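2/25/23

Sourdough starter and grain flour trial, second bench week

Carried on with the Cemholm rye and the two wheats. Trinidad Mateos fed all the starters at 8 and left the notes on the clipboard, so I only had to pick up from the noon check. The rye had doubled by then. The soft wheat was slow again and smelled more of yogurt than of fruit. Kept it going anyway.

Flour weights are all from the small scale now. The big one drifts when the door to the hall is open and I don't trust it under 50 g. August numbers were done on the big one, so treat those as rough when comparing.

Dry goods go in glass from here on. The paper bags picked up smell from the spice shelf, and the last of the Dranitz semolina went to the compost for that.

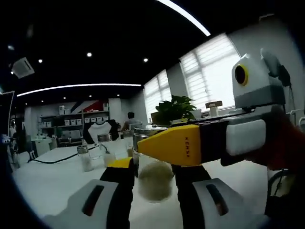
Doughs

Mix A: 600 g hard wheat, 12 g salt, water at 70 percent. Thirty minutes of rest before the salt went in. Came together well, a bit tight at the first fold and fine at the second.

Mix B: same weights, with a fifth of the wheat swapped for rye. Sticky, as expected. I added no extra flour and used wet hands. The second fold was enough. A third one tore the surface last time.

Mix C: soft wheat only. Water cut to 62 percent. Still slack. I think the milling is too coarse for this and the bran is cutting the dough, but I would like to see it sifted before saying so for sure.

Final dough weight for A was 1005 g on the small scale, a little under the sum of the parts. The rest is on the bowl and my hands.

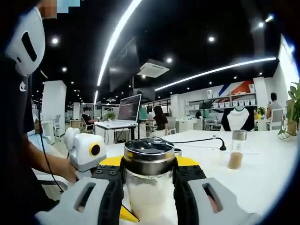
Proofing at room temperature went longer than planned because the oven was still in use. A took it without trouble. C spread sideways in the basket and I shaped it a second time, which it did not like — next time it goes in a tin.

Bake

Oven at 239 C by the probe, though the dial says 250. Steam for the first 12 minutes, then vent open. A had a good ear and a thin crust. B was lower, with a close crumb and the best flavor of the three. C was flat and pale on the bottom, gummy near the base. Cut all three after two hours.

Nowakowski wants the crumb photos with a ruler next to the slice. The old ones can't be compared with each other.

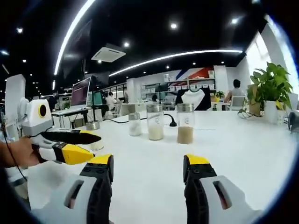
The probe needs checking in ice water again before the next bake. It read one degree high in August and I never wrote down whether it was reset.

To do
Sift half of the soft wheat and repeat C in a tin.
Ask Plemis for the milling date on the rye.
New labels with the date opened as well as the name.
Move the starters off the shelf over the sink, too much of a draft.
Trinidad has the key to the cold room until the next bake.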